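Saturday, March 30, 2024

Finally finished The Salt Ledger last night, all 11 chapters of it in two sittings, which for me is basically a sprint. I'd been putting it off for weeks because the first volume ended on that awful cliffhanger and I wasn't ready to be hurt again.
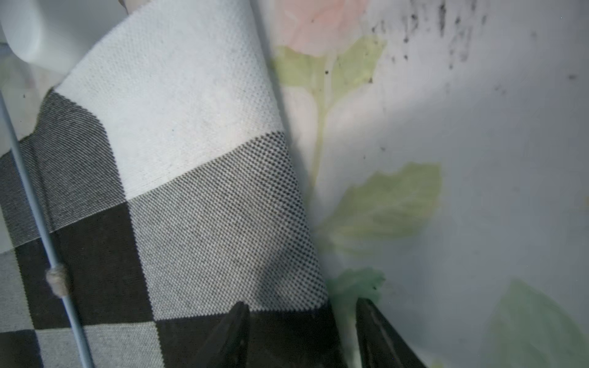

So the second one picks up with Najafi still stuck in the lighthouse, and for a good 50 pages all she does is read other people's mail. I loved it! Lina said she nearly quit there, and I get that, but the letters are the best writing in the whole series so far (the one about the goose, oh my god). 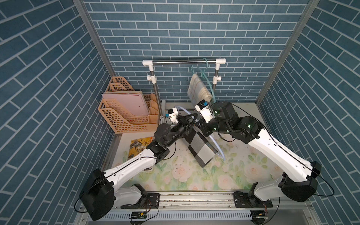

The middle sags a bit. There's a long trip to Hovmont that could have been a paragraph, and the new guy, Custach, talks like he swallowed a dictionary – I kept skimming him and then having to go back. But then you hit page 163 and the thing with the ferry happens and I yelled out loud in the kitchen.

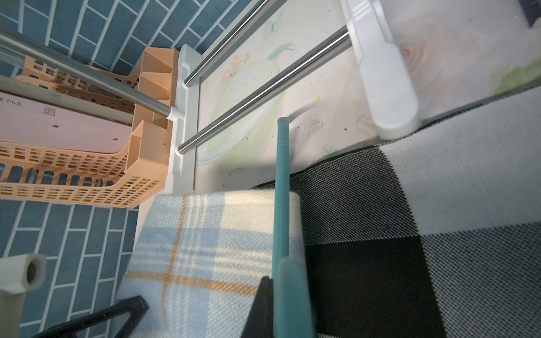
I still don't buy the brother. He knows way too much about the ledger for somebody who was gone 17 years, and the book just kind of waves at it. Maybe volume three fixes that in June. I texted the group to see if I'd missed a clue somewhere.

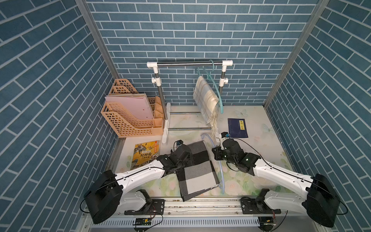 Trilok wrote back that the brother never left at all, go reread the second letter, the stamp is from the wrong town. I pulled the book back out and he's right, it's right there. Now I have to read the whole mail section again before Kristýna wants her copy back.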